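Desk Bits and Boxes

Hi again! I finally started on the little things I've been tidying up in the back room at Gustetness, and I took pictures as I went (of course I did). Thandeka keeps asking what ended up where, so most of the notes are for her.

I've got 10 boxes on my list and I'm going slowly, one box at a time, with a lot of tea in between. 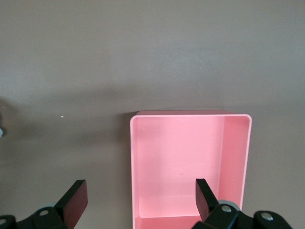 Gustetness, June

The pink one! Plain plastic, no lid, nice rounded corners, and I love it against that brownish-gray tabletop. I think it's going to be for ribbon, but Ineke has her eye on it for stamps, so we'll see who gets there first.

Baptiste wants to put labels on everything. I said fine, as long as they peel off again. More pictures once I've been through the shelf by the window.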